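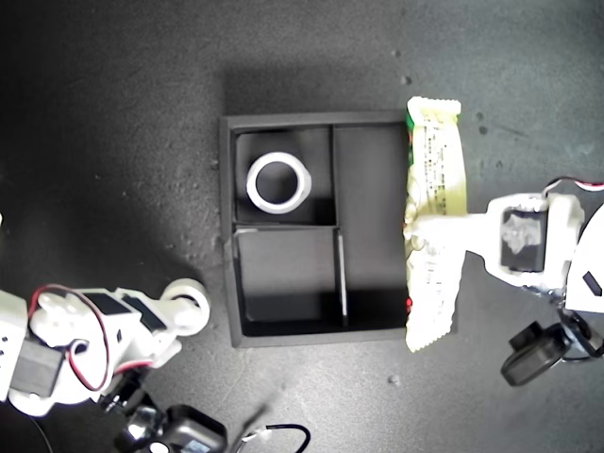 Right arm with the bar at the tray, ring in the upper left compartment.

7/18/26. Grip fault on the right arm again. It stopped on over-current at the close step with the bar in the jaws, error 353. Larysa Holovko hit the stop and I cut power to both arms before anyone reached in. 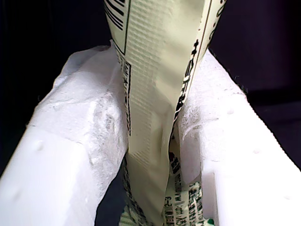 Closing force was set to 60 in the Grosik config. That was left over from the harder parts and is too high for film wrappers. Changed it to 18. Finger tops are badly frayed, so new ones go on before the next run. Still don't know why the limit didn't catch it earlier. Log saved as run 747.
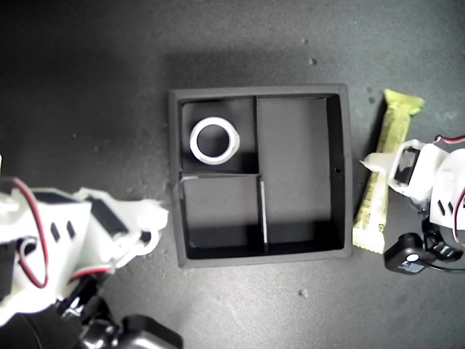

Bar on the table between the tray and the right arm.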